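Fitted sheet corners pop off, deep mattress
Household Textiles > Bedding > Fit and Construction
14 replies

pellwort
Posted in January
Mattress is 14 inches deep without the topper. The topper adds 2. I have been through three fitted sheets in a year and the same thing happens with each one: fine on the first night, then the corner nearest the wall lets go and the whole top goes slack. Sheet in the pictures is the Kestley in green, 505 thread count according to the packet, sold as "deep."
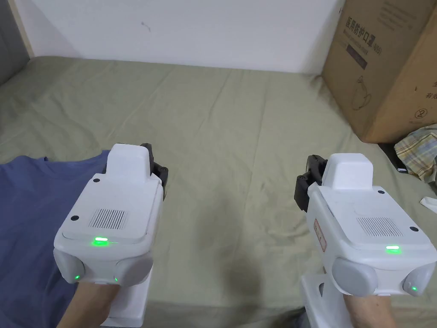
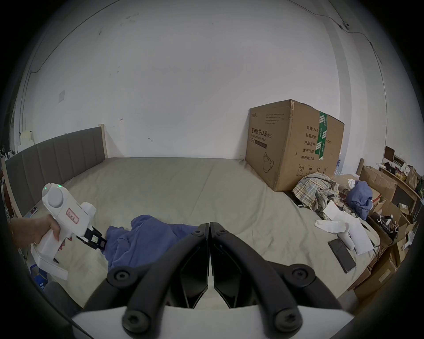
Questions for the group
1. Is this an elastic problem or a pocket depth problem?
2. Does thread count have any bearing on it?
3. Are corner straps worth fitting, or do they just move the strain to the seam?

I wash at warm and tumble dry on medium. No softener.

tamsin_k
Pocket depth, almost certainly. The number on the packet is usually the deepest mattress the maker thinks it will go over, with nothing left to tuck. For 14 plus 2 you need a pocket of at least 18, and I would look for 20. Measure yours from the top seam to the elastic with the corner pulled flat.

grainline
Agree on depth, but look at the elastic too. There are two ways of doing it. Cheap sheets have a short run of elastic at each corner and a plain hem between. Better ones have elastic in a channel the whole way round. With corner-only elastic the long sides can ride up, and once the side is up the corner follows. Which is yours?

pellwort
Corners only. I measured the pocket after reading the post above. It comes to 15 and a bit. I never measured it new, so I can't say whether it started out deeper.

tamsin_k
Then it is short of the stack before you even lie down. You can stop looking for other causes.

oddbobbin
I don't think you can stop there. Cotton that hasn't been preshrunk will lose three to five percent in length over the first few washes, and the dryer makes it worse. On a queen that's a couple of inches or more off the long side. A pocket that is slightly short will still hold if the top panel has slack in it. Once the panel shrinks, the corner is being pulled inward and up at the same time. I have had sheets with a shallow pocket last for years because I line dry them.

tamsin_k
Shrinkage is real, but it doesn't rescue a 15 inch pocket on a 16 inch stack. The hem has to get underneath the mattress for the elastic to do any work. At 15 it sits on the side wall.

oddbobbin
On a firm mattress, yes. A topper compresses at the edge when you pull the sheet down over it. You may get an inch back.

tamsin_k
And it pushes back all night.

grainline
On question 2: thread count has nothing to do with fit. Above 400 or so the maker is often counting the plies in the yarn separately, so I wouldn't read much into 505 either way. Weave matters a little. Sateen is slippery and creeps on a smooth topper cover. Percale grips better but wrinkles more.

voda_linens_user
I had the same trouble with a Voda set. Corner straps fixed it, the kind with a clip at each end that run diagonally under the mattress corner. Two years on and no tearing. Put the clips on the hem where the fabric is doubled. If you clip onto the single layer it will leave holes.

seamripper_9
Straps tore mine at the corner seam inside six months. Clips were on the hem, as described. I would not put them on a sheet that is already short, as the load goes straight into the seam. Zarumus style number 1324 has a 20 inch pocket and elastic all round, and that solved it for me. The color range is poor.

voda_linens_user
What was the strap tension? Mine are barely snug. They only need to stop the hem from sliding up.

seamripper_9
Tight. The sheet wouldn't stay put otherwise.

grainline
Both results make sense. Slack straps work on a sheet that fits and tight straps damage one that doesn't.

If you want to keep the sheet, you can add depth. Unpick the hem, sew on a 4 inch strip of plain cotton all the way round, and run new half inch elastic through a channel at the bottom of the strip. Wash and dry the strip first so that it doesn't shrink after you sew it on. The join is on the side, so a color mismatch is not very visible.

pellwort
I have an old flat sheet that could be cut up for the strip. How much elastic?

grainline
Measure the mattress perimeter and start at three quarters of that. Pin it, try it on the bed, and shorten it before you close the channel.

oddbobbin
And dry it on low afterward. Heat is what kills elastic.

pellwort
Noted. I'll do the strip on this one and order a deeper sheet as the second. Has anyone measured the pocket on the Negri ones? The listing only says "extra deep."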